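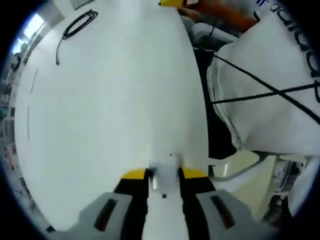 Goklow's equipment lead has to plan a year ahead, and the 2023 request is due in December. The first line on it is hand-held grippers.

"We have 13 and we want 16," the lead said. "The extra three are spares. When one goes down, a person stops working."

Finger tips get their own line. The team orders them 40 at a time from Standura and keeps a box at each site. Cables come out of the same money.

"I used to leave cables out – it was small stuff," the lead said. "Then I added up a year of it and got $1000."

A robot arm from Kononero is also on the list, but only as a rental. "I'd like six months with it before I ask anyone to buy one. The quote doesn't cover mounting or training, so I have to price those myself."

30 July 2022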